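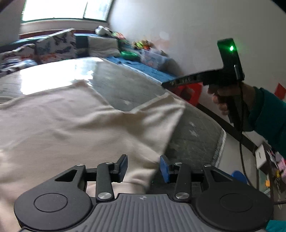 Posted by millrace_flat, 22 Aug 2018
I would like to ask if anyone here has read the new plan for the old grain depot in Nondanstead. Grenura wants to make from it a storage building with 597 units, plus two small shops on the street side. I read the papers at the library for one whole evening. I live in the next street and I rent a unit in Elness now, so I am not against storage in general. But 597 units seems to me very much for a town of our size. Who will rent them all?

elness_commuter
The Elness site has 293 units and there was a waiting list in July when I asked. So the need is there. I had to put my things in my brother's garage for the whole summer.

millrace_flat
Thank you, I did not know about the waiting list. When I took my unit there was no wait at all, but it was three years ago.

Quayside_Ned
Waiting list or not, that depot should be flats. It has good walls and it is ten minutes on foot from the station. Once it is storage it will stay storage for thirty years and employ two people.

hatch_and_gate
Ned, we had this talk already with the Hong building. Everybody wanted flats, the owner could not make the numbers work, and it stood empty until the roof went. I would take storage over another empty roof.

Quayside_Ned
The Hong building had water in the cellar. It is a different case. The depot is dry, the survey says so on the second page.

hatch_and_gate
The survey also says the floors are very deep with windows only on two sides. You can't put bedrooms in the middle of that.

millrace_flat
I read this part also. They would need to cut a courtyard in the centre for flats, and the facade is protected. I am not a builder, so maybe I understand it wrongly.

tin_lid
What about the lorries? Mill Lane is one way and the school is at the end of it. Does the plan say anything?

millrace_flat
It says that the entrance for vehicles is from the back, by the old weighbridge - but the turning place on the drawing looks small to me. Opening hours are six to ten in the evening, every day. I will write to the council that ten is too late for the houses behind.

elness_commuter
At Elness it is also open till ten and after eight you hardly see a car. I go there after work.

tin_lid
You don't sleep next to it though.

elness_commuter
That is fair.

Quayside_Ned
Has anyone seen prices? Grenura was the dearest of the three I asked last year.

hatch_and_gate
No prices in the plan, they never put them in. The comments page is open for two more weeks. You need the reference from the yellow notice on the gate, otherwise the form does not accept it.

millrace_flat
Thank you, I will go and copy it from the gate tomorrow morning and post it in this thread.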